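About Latevari

Latevari is a translation and document services company. We translate paperwork that people need for work, school, travel and family matters: birth certificates, diplomas, leases, medical letters, pay records, court papers. We also handle manuals, labels and contracts for small businesses.

How we started

The company began as a counter in the back of a copy shop on Drarkard Street. Customers came in to copy their papers and asked who could put them into English. After a while the translation side had more customers than the copiers did, and we took over the lease. The copiers are still here and you can still use them.

We now have 4 staff translators in the Drarkard Street office and 2 at our second office in Arruda, plus freelancers for languages we do not cover in house. Last year we finished 2981 orders. Most of them were three pages or shorter.

What we do

Certified translation. You get the translated text, a signed statement of accuracy and a copy of the original, stapled together. If the office you are sending it to wants a notary stamp, tell us when you order. The notary comes to Drarkard Street every Wednesday afternoon.

Business translation. Manuals, safety sheets, product labels, employee handbooks. We keep a word list for each business customer so that a part or a job title has the same name in every document. The longest list at the moment belongs to Flollier, a maker of commercial dishwashers, and has 659 entries.

Typing and layout. We retype old or damaged papers and match the layout of the original, including tables and stamps. Handwriting takes longer and is priced by the hour.

We do not give legal advice, fill out applications or interpret by phone.

How an order works

Bring your papers in or send us a clear scan. We read them and send a price in writing, usually the same day. Work starts when you say yes to the price. One person translates and a second person checks names, dates and numbers against the original. You get a draft to look over before we sign anything. Please check the spelling of names in the draft, especially if your passport spells them differently from your other papers. 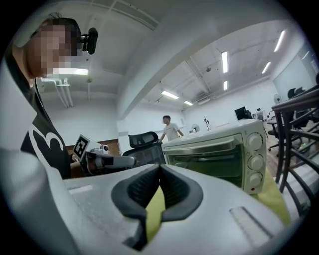 Corrections to the draft are free. Changes to a signed translation are free if the mistake was ours, and charged at the page rate if the original document has changed.

Privacy

Paper originals go back to you on the day you bring them in. Scans and finished translations are kept for one year in case you need another copy, then deleted. You can ask us to delete them sooner.

Visiting

Both offices open at 9 a.m. on weekdays. Drarkard Street closes at 6 p.m. and Arruda at 4 p.m. Street parking in Arruda is metered. Both offices are closed for the first week of August.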